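그리퍼가 티셔츠를 물고 놓지 않을 때: 손대는 순서와 다시는 안 겪는 설정

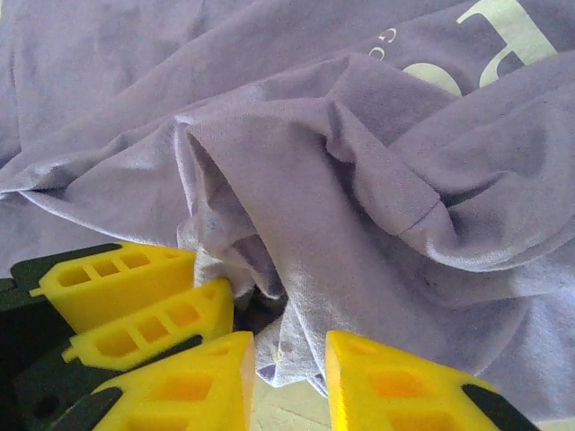
손목 카메라 화면. 연보라색 티셔츠 천이 노란 핑거 패드 사이로 모여 들어간 상태.

옷 개기 로봇을 돌리다 보면 언젠가 이런 날이 온다. 열림 명령을 보냈고 컨트롤러는 "열림 완료"라고 대답하는데, 티셔츠는 여전히 손가락에 매달려 있다. 로그만 보면 완벽한 하루다. 우리 작업장에서는 이 현상을 '악수'라고 부른다. 한번 잡으면 안 놓는 사람과 하는 그 악수 말이다.

이 글은 Pasari 셀에서 실제로 쓰는 절차를 정리한 것이다. 격자형으로 속을 비운 출력물 패드를 쓰는 그리퍼라면 대체로 그대로 따라 해도 된다.

먼저, 하지 말아야 할 것

옷을 잡아당기지 않는다. 다들 안다고 하면서 다들 당긴다. 저지 천은 늘어나면서 패드의 사각 구멍 안으로 더 파고들고, 그러다 서보가 뒤늦게 정신을 차려 닫히면 다음 차례는 손가락이다. 열림 명령을 연달아 보내는 것도 금물이다. 마르틴도 하루 만에 이걸로 구동 기어를 해 먹은 Bodomska 셀의 전례가 있고, Gervásio Sales는 그 기어를 아직도 책상 위에 문진으로 쓴다.

1단계. 멈춘다

프로그램 일시정지로는 부족하다. 비상정지를 누르고, 그리퍼 전원이 따로 있다면 그것도 내린다. 팔이 처지는 기종은 먼저 받침을 댄다. 전원을 내린 뒤에는 손목 카메라 화면도 꺼질 수 있으니 정지 직후 화면을 한 장 저장해 둔다. 나중에 원인을 놓고 말싸움할 때 유일하게 침착한 증인이 된다.

2단계. 어디가 물렸는지 본다

걸리는 곳은 보통 정해져 있다.

천이 패드 사이에 그냥 눌린 경우. 제일 흔하고 제일 쉽다.
주름이 격자 구멍으로 밀려 들어간 경우. 구멍 모서리에 출력 찌꺼기가 남아 있으면 잘 생긴다.
밑단이나 소매단의 박음질이 돌기에 걸린 경우. 겉에서는 멀쩡해 보여서 시간을 가장 많이 잡아먹는다.

3단계. 수동으로 연다

그리퍼 수동 해제 나사를 반 바퀴씩 푼다. 한쪽 손으로 천을 받치되 손가락은 패드 사이에 넣지 않는다. 틈이 생기면 천을 옆으로 밀어 뺀다. 박음질이 걸렸다면 끝이 뭉툭한 플라스틱 주걱으로 실을 돌기에서 들어 올린다. 커터칼을 찾으러 가는 사람이 있으면 다른 심부름을 시킨다.

그래도 안 빠지면 패드 고정 나사를 풀고 패드째 빼낸다. 우리는 예비 패드를 4개 한 벌로 보관한다. 하나만 새것으로 바꾸면 마찰이 달라져서 다음 옷이 비뚤게 잡힌다.

4단계. 패드와 옷을 점검한다

패드 안쪽 면을 면봉으로 훑는다. 솜이 걸리면 천도 걸린다. 고운 사포로 모서리를 다듬고 가루를 털어낸다. 옷에 얼룩이 보이면 기름 탓이라고 단정하기 전에 투입 전 사진과 비교한다. Marisol Mamani는 멀쩡한 구동부를 반나절 뜯은 끝에 얼룩이 원래 있던 것임을 확인했다. 덕분에 구동부는 아주 깨끗해졌다.

5단계. 설정을 고친다

우리 쪽 원인은 파지 폭이었다. 얇은 티셔츠인데 수건용 값을 그대로 쓰고 있었고, 천이 한 움큼씩 딸려 들어왔다. 파지 폭을 줄이고, 놓을 때는 열기 전에 손목을 살짝 내려 천의 장력을 푼다. 놓기 동작 뒤에 확인 절차도 넣는다. 손가락을 열고, 위로 조금 올린 다음, 카메라로 패드 사이에 천이 남았는지 본다. 남아 있으면 최대 2번까지만 다시 시도하고 사람을 부른다. 횟수 제한이 없으면 로봇은 퇴근 시간까지 성실하게 옷을 흔든다.

우리는 장애 코드를 201(놓기 확인 실패)과 437(그리퍼 과전류)로 나눠 기록한다. 201만 뜨면 패드와 폭을 의심하고, 437이 같이 뜨면 재가동하지 말고 구동부부터 연다.

재가동

공구와 주걱을 치우고, 울타리 안에 사람이 없는지 확인한 뒤 비상정지를 푼다. 첫 회는 옷 없이 저속으로 열고 닫는다. 다음은 버려도 되는 티셔츠로 한다. 동료의 옷은 안 된다. Iveta Hájek에게 이미 한 벌 물어 줬다.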